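Naseck Residents Board > Planning and Land Use > Cuesta flats partnership, worth anyone's time?

ridgeline_gm
Posted 2025-08-31

Has anyone else read the partnership agreement for the Cuesta flats? It's on the council site under "other documents", after the parking minutes. Council, the catchment authority and the Sistholm land trust are going to "jointly steward sustainable land use outcomes" on the old market garden blocks. I've read it twice and I still couldn't tell you what is going to be built, planted or dug.

It's 642 hectares. You'd think the thing would have a map. There's a diagram with overlapping circles.

My question for people who've been through one of these before: does a partnership like this bind council to anything, or can they rezone the eastern side next year and call it an outcome?

F. Rashidi
It has a map. Appendix C, second last page. It's small but it's there.

ridgeline_gm
Fair enough, I stand corrected on the map. It doesn't show the zoning though, and the eastern boundary is a dotted line with "indicative" beside it. That's the bit I care about.

saltbush_oduor
No, it doesn't bind them. Read clause 4. The partners "will have regard to" the shared objectives. I sat through the Skandero wetland process from start to finish and "have regard to" meant someone mentioned it in a report before council did what it was going to do anyway. We got a boardwalk and lost the lower paddocks.

F. Rashidi
I was at Skandero too and I don't remember it that way. The lower paddocks were already approved for housing before the partnership was signed. The boardwalk and the reed beds wouldn't have happened otherwise. You can be annoyed about the paddocks, I am, but they were gone.

saltbush_oduor
Approved in principle. There was still a permit stage and not one of the partners objected at it.

F. Rashidi
Because they'd have lost.

saltbush_oduor
Well, we'll never know, will we.

jmosoti
Can I ask about the flooding side of it? We're on the low end of Weir Road and the summary says the flats will "retain water in the landscape". Retain how much, and where does the rest go? If they fill the old drains so the water sits on the flats, great for the frogs, but our place is the next low spot along. I rang council and was told modelling would come in a later phase.

Also while I'm here, I can't get the survey to open on anything in this house.
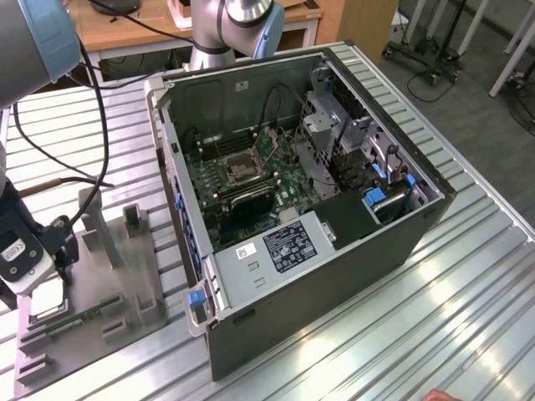
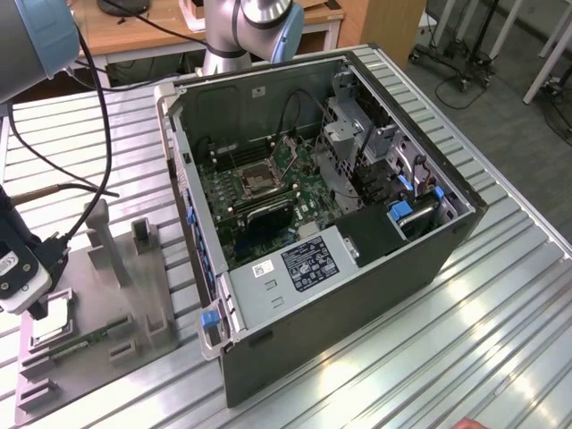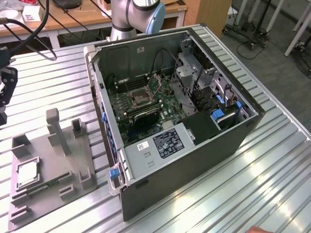
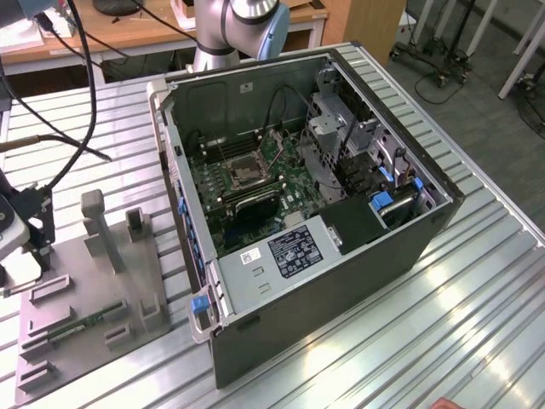

Back to the drains, the reason I ask is that our insurer wants to know about "any change to upstream drainage" at renewal and I've got nothing to give them. A paragraph would do. I'm not against the idea, I'd just like to see the numbers before it's agreed and not after.

Subira L
The survey is only a web form, but it was timing out for me as well. You can put a written submission in at the front counter. Ask them to stamp a copy.

On the flooding, I do drainage work (for a different council, so no inside knowledge) and holding water on a flat like that usually takes the top off a flood downstream. Usually. It depends on the outlet and how full the ground is when the rain starts. If it's been wet for weeks beforehand you don't get much out of it. So I wouldn't panic, but your question is the right one and "later phase" isn't an answer to it.

jmosoti
Thanks, that's more than I got on the phone. I'll put it in writing.

ridgeline_gm
Later phase again. I went back through and that phrase is doing a lot of work. Modelling, later phase. Funding, later phase. Who looks after the place once the grant runs out, not mentioned at all that I can find.

What they do have is 2440 trees — an exact number, for a site with no planting plan. Where did that come from?

tussock
Probably the grant application. You have to put something in the box. Last time I helped with one we wrote 2000 seedlings and then spent two winters trying to find places to put them.

saltbush_oduor
And how many are alive?

tussock
More than you'd expect by the creek. Not many on the slope. The hares got into the guards.

F. Rashidi
I'd still sooner have the agreement than not have it. Before this there were three different bodies each spraying their own bit of the same blackberry. If all it does is get them to do that in the same month I'll take it.

ridgeline_gm
That's a pretty low bar for a 40 page document.

F. Rashidi
It is, and they haven't cleared it in all the years I've lived here.

Subira L
Another thing worth putting in a submission — ask for the zoning of the eastern blocks to be listed in the agreement as it stands today. It won't stop a rezoning, but they'd have to amend the agreement in public to match. Skandero never had that.

saltbush_oduor
That I'd sign. I still think they'll ignore it.

ridgeline_gm
I'll draft something along those lines and post it here tonight. Joyce, do you want the drainage question in the same letter or would you sooner send your own?

jmosoti
My own please, with the address on it. Happy to sign yours as well.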